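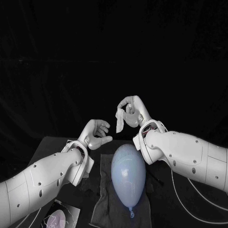 Alcides Taipe

I've been told three different ways to get creases out of a heavy black curtain and I don't believe any of them. The woman at the fabric counter said steam, my brother-in-law said hang it and wait, and a label on a bottle of Jellik wrinkle spray says I'll be done in minutes. The curtain goes up as a backdrop behind a dark table. From a distance it's close to pure black and I'm mostly happy, but there are faint creases and one line running sideways across the middle, a good way above the balloon, and that line is what my eye goes to every time. It's either a fold or the place where it meets another panel, and in this light I can't tell. Has anybody fixed one of these without ruining the cloth? I don't want shiny patches. I paid enough for it.

Romness

Steam from the back, with the curtain already hanging. Keep the head of the steamer a hand's width off the cloth and go slow. Let it dry overnight before you decide it didn't work. I'd skip the spray, I used a different brand on mine and it left marks that showed up gray under a lamp. First run your fingers along that line, though. If you feel two edges, steam won't do a thing and you need to overlap the panels more and pin them behind. And don't iron it unless you've tried a corner. Ironing is where shiny patches come from.

grerker7

just move the table forward and turn the back light off. mine has been wrinkled since March and no one ever said a word

Alcides Taipe

I'm not convinced "no one said a word" means no one saw it, but moving the table is free, so I'll try that tonight. Romness, how long is overnight? The last person who told me to let something dry meant two days.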